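Notebook > Workshop > Dratanham > Room fit-out > Cold drinks and desk end

Tuesday

Carried on with the right end of the long desk. Open items from last entry: door clearance, which bottles go where, whether the fridge holds temperature with the desk over and beside it, and the rattle.

Clearance first. Desk was pushed back to the rear wall and squared up. Measured from the tip of the cutout in the front edge to the fridge door hinge: 366 mm. Drawing from Soomro gives the door swing without the handle, and the handle adds enough to matter. With the door fully open there is still room to pass a hand between it and the desk edge, knuckles flat. Door at half open is worse than fully open. At half open the handle sits right where the forearm wants to go when reaching in from the left. Conclusion for now: open it all the way or don't bother.

Tried moving the fridge toward the wall. Gained clearance at the door, lost it at the back, and the plug fouled the desk leg. Moved it back. The T-foot on that leg sets the limit, and the foot can't be turned around without taking the top off. Leaving it.

Desk height as found. Both leg columns checked against each other with the long level. Right end was low by less than the bubble can show properly, left as is. Feet adjusters are at mid travel.

Bottles. Two types on the list for this week: the small one with the green cap, and the tea with the yellow cap. Same test for each: take out, clear the door, bring over the desk, set down, return to the same spot. Looking at whether the layout works, mainly the corner of the desktop, which everything has to pass.

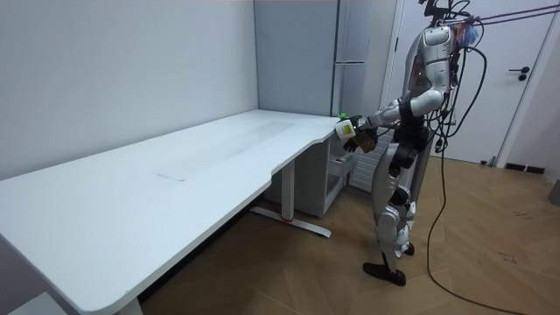
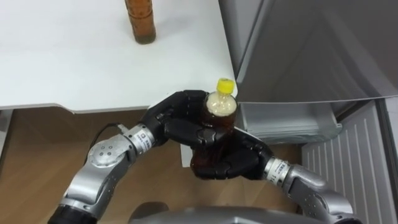
First one: green cap, at the desk corner. Second: the tea, by the fridge door.

The corner is the awkward part for both. The green-cap bottle is small enough that you can lift it past the edge without thinking. The tea is wider in the body and wants to be held low, so the base comes round at the same height as the desktop and will knock the edge if the lift is lazy. Two hands on the tea makes the path wider again. Asked for the bottle to be lifted clear of the desktop before turning toward it. This should go into the procedure sheet as a separate step, it is currently folded into "move to desk" and people read straight past it.

Edge of the desktop has no damage that I can find by fingertip. Will put a strip of clear edge tape on the last 137 mm before the corner anyway. Tape is in the consumables drawer, left side, under the cable ties.

Set-down area. The top is smooth and a bottle slides on it if nudged. Options considered:

- cork mat: holds well, sheds crumbs, and the crumbs end up in the fridge seal
- silicone mat: holds too well, the bottle tips before it slides
- masking tape outline on the bare top: no grip at all but everyone sets down in the same place

Went with the tape outline. Trinivdale use the silicone mats and like them, but their bottles are shorter. Taping on the bare top also means we can move the spot when the door question is settled. Clean the top with the alcohol wipes before taping, not the citrus spray. The citrus leaves a film and the tape lifts overnight.

Fridge temperature. Zonola logger on the middle shelf, probe in a glass of water so the reading doesn't jump with each door opening. Logged from the previous evening. 941 readings in the file, none missing. Overnight trace is flat with a small sawtooth from the compressor. Daytime trace climbs in steps while the door is being used and takes most of the lunch break to come back. No surprise there, a small fridge with a door that is open for long stretches will do that.

What I did not expect: the shelf in the door is a good deal warmer than the middle shelf even when the door has been shut all night. The tea has been living in the door. Moved the tea to the middle shelf and put the green caps in the door in its place. The middle shelf has to go down one notch for the tea to stand upright with the cap on. Done. The lowest shelf is now too tight for anything except cans, and we have no cans.

Put the probe glass at the back left so it is out of the way of the reach. It was at the front before, and was knocked once this morning. There is a short spike in the log from that – ignore it, it is the probe coming out of the water and going back in.

Dial setting: was at 3, left at 3. Would rather change the shelf and the dial on different days.

Condensation. With the door open for a long run, the bottles fog and labels start to lift at the corner. Matters for two reasons: a lifting label catches on the next bottle, and a damp base leaves a ring on the desktop that takes the tape outline with it. Put a folded blue cloth at the rear of the desktop. Wipe base and label before set-down if a bottle has been out more than a few minutes. Swap the cloth at lunch.

Rattle. Traced to the fridge, not the desk as I wrote last time. The front right foot was not touching the floor. The boards are slightly dished at that point. Half a turn down on the foot and the rattle went away with the compressor running. It came back when I leaned on the desktop, went away again when I stopped. So there is still contact somewhere between the two. Probably the side panel against the leg column. A felt pad will do it, thin ones, the thick ones will push the fridge out and cost us the clearance measured above.

Drawers. Anything left pulled out at that end of the desk shortens the standing room and catches the shin. Close them between runs unless the run is about the drawer. Runners are smooth on full travel but the last bit needs a push to seat. Dry PTFE spray on the runners next time the contents are out. Not the oil, it picks up floor dust.

Floor. Cables near the desk end to be lifted or run along the wall before the felt pad job, I will need to kneel there.

Stock at end of day: tea is low, green caps fine. Order with the next Soomro delivery, and check that the tea comes in the same bottle. The last case from the other supplier had a narrower shoulder and none of the grip notes applied.

To do:

- felt pad between side panel and leg column, then repeat the lean test
- edge tape at the corner
- split the "move to desk" step on the procedure sheet
- second Zonola logger for the door shelf, so both are recorded together and not on alternate nights
- send the shelf heights to Trinivdale
- re-measure hinge to cutout after the felt pad goes in

Door shut and logger restarted before leaving. Interval unchanged.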